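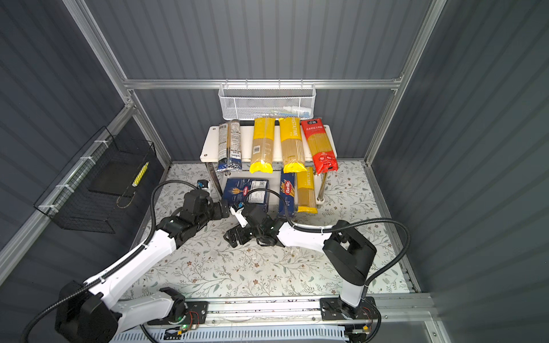

Renato Ulloa asks whether credits from a two-year college count toward the applied statistics degree at Flallow. Up to 49 credits transfer, provided each course was passed with a C or better.

Do I need calculus before I enroll?
Yes. Two semesters. Linear algebra may be taken in the first term.

Can military training be used for credit?
In part. Send the transcript to Mieke Bakker in the records office. Review takes 17 working days.

Is there an age limit on old coursework?
Math courses finished before 2000 require a placement test. Other subjects do not.

How large are the evening sections?
They are capped at 25. The waiting list opens in August.

Which software is used?
Dretell for the modeling courses, Mertens for the capstone. Student licenses are covered by the lab fee.

Page last revised Nov 26, 2023.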